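From: Nazareno Rinaldi
To: Grirngate Residents list
Date: Jan 10, 2020
Subject: Re: Shared supper - moving to hired crockery

On the subject of crockery, Fontana Hire wrote:

> Hi all, following the chat in August we'd be happy to look after
> the monthly supper from here on. Our standard package covers 164
> place settings, delivered and collected, and everything goes back
> to us unwashed. Most halls find it pays for itself within 3
> suppers, once you factor in breakages and people's time. We'd only
> ask for a two year commitment so we can hold the price.

I've read this a few times now and I still can't find the part where it pays for itself.

Pays whom? We don't pay anyone to wash up. Whoever is left in the kitchen washes up, usually with the radio on, and then we go home. If "people's time" is being given a dollar value I'd like to see the sum, and I'd like to know who agreed to it. As for breakages, I've been coming to the Vestley Road hall for five years and I could carry everything I've seen broken in one hand.

Then there's the number. I don't know where they think we'd seat 164 people. On a good night we fill the long table and put out a couple of card tables by the door. I asked whether there was a smaller package and was told the standard one is "the best value", which didn't answer what I asked. 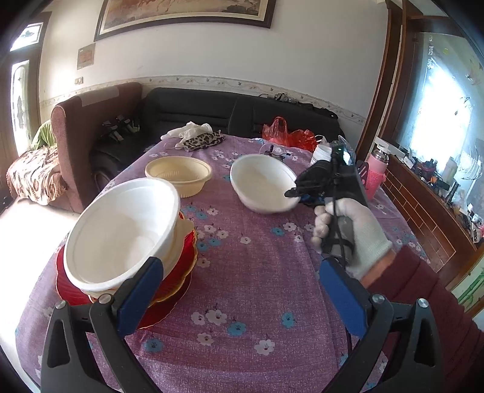 The two year commitment bothers me more than the money. Zasora Street signed something similar for their chairs, and when their numbers dropped they were still paying for chairs stacked in a van somewhere. Maybe Fontana would be more flexible than that. If so, they can put it in writing before we sign, not after.

I'll grant that the cupboard is a mess and that half of what's in it doesn't match. I don't see why that's a problem. My mother served dinner off odd plates her whole life and the neighbours kept turning up. If matching matters to people, the op shop near the station has whole sets, and we could buy one outright and own it.

Could someone who's in favour please post the actual quote, with the delivery fee and whatever they charge for a missing fork? I couldn't see either mentioned. Until then I'm a no.

Also, whoever has the big soup pot, I need it back before the next supper.

Nazareno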